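How to Get Rings and Marks Off a White Table

Light tabletops show everything: coffee rings, pen, the gray haze left by sleeves and laptop feet. Most of it comes off with things you already have in the kitchen. The steps below are for painted, melamine and laminate tops. Bare or oiled wood needs a different approach and is not covered.

What you need

Dish soap
Baking soda
Rubbing alcohol
Two soft cloths and one old toothbrush
500 ml of warm water in a bowl

Before you start

Clear the table and brush off the crumbs. Grit under a cloth will scratch a shiny finish. Test anything stronger than soap on the underside first and leave it for ten minutes. If the test spot turns dull or sticky, stay with soap and water.

Step 1. Wash the whole top

Add a small squirt of dish soap to the warm water. Wring the cloth until it no longer drips and wipe in long strokes from the back edge to the front. Go over it again with plain water and dry with the second cloth. Do the whole surface even if only one corner is marked, or you will end up with a clean patch.

Step 2. Coffee and tea rings

Mix two spoons of baking soda with enough water to make a paste. Spread it over the ring, wait five minutes, then rub lightly with your fingertips under the cloth. Rinse and dry. Old rings may need a second round. Juwita Ngau, who wrote in after the first version of this page, leaves the paste on for 30 minutes and says it took out a ring that had been there since August.

Step 3. Ink and marker

Put a little rubbing alcohol on the cloth, never straight on the table. Dab from the outside of the mark toward the middle and move to a clean part of the cloth each time color comes off. Open a window and keep away from the stove while you do this.

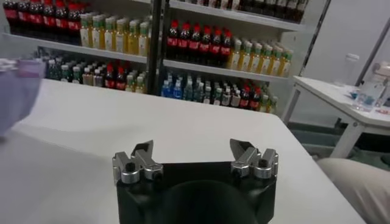
Step 4. Edges and corners

Dirt builds up along the rim, where hands rest and cloths tend to skip. Use the toothbrush with soapy water and short strokes, then dry at once so water does not get into the seam. On a big pale top, like the white one in the photo, start at a front corner and work along the edge in one direction. Check the finished side against the light before going on to the next.

Step 5. Keep it clean

Wipe with a damp cloth after meals and do a full wash once a week. Thursday evening works for me. Felt pads under lamps and bowls prevent most scuffs. Skip scouring powder, steel wool and bleach, all of which can roughen the finish so that it stains faster.

If a mark is still there after two tries, it may be a burn or a worn spot. Cleaning will not help with those. A touch-up pen in a matching white will hide small ones.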